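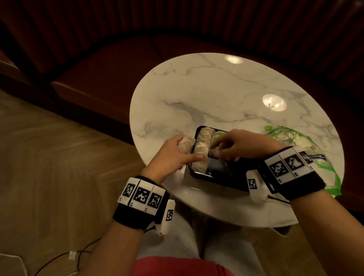 Irkby club night returns in October with Ceron on the decks

Melbourne house producer Ceron will headline the first Irkby party in almost two years, with the organisers confirming the night this week after a long search for a new room.

The party will run from 10pm to 5am in a basement space off Sydney Road with a capacity of 221. Irkby's old home closed when the building was sold, and the crew has put on only a couple of daytime sessions in the time since.

Ceron will play a three-hour closing set. The producer's last EP, Kelemen, came out on the local label Clitex in autumn and sold through its first pressing of 1000 copies in a little over a month. A repress on black vinyl is due before the party, and the label says a small number will be held back for sale at the door.

The title track is a slow builder at 118 beats per minute, with a dry kick, a detuned organ line and not much else until the bass comes in past the four-minute mark. It has been a regular on community radio through winter. The B-side is a dub version that drops the organ and runs to nearly 11 minutes.

Clitex says an album will follow in the new year. It was recorded at home over 52 weeks, with one sketch finished each week and nine of them kept. Two of the tracks will get their first play at Irkby.

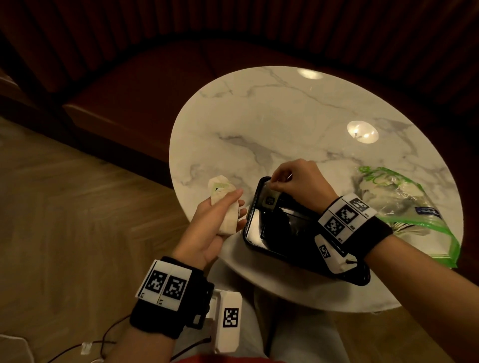

Lounge table, sofa behind.

Support comes from the Irkby residents, who will share the first four hours between them. There will be no second room. The organisers say the sound system is the same hired stack they used at the old venue, with a new pair of subs, and the booth will be on the floor instead of the stage.

First-release tickets went in a day. A second release goes on sale at noon on the first of the month, priced at $35 plus booking fee, and around 60 will be kept for the door at $40, cash or card. Entry is 18 and over, and the last entry is at 2am. There are no pass-outs after midnight.

The venue has step-free access through the rear laneway. Anyone needing to use it should email the organisers ahead of the night so the gate can be unlocked. The 19 tram stops two minutes' walk from the front door.

Clitex has also confirmed a short run of interstate dates for Ceron in November, taking in Adelaide, Hobart and Brisbane. Venues for those shows are still to be announced.

14 shares | 3 comments

Get our gig guide in your inbox every fortnight. Enter your email to subscribe.

Contact us | Advertise | Privacy | Back to top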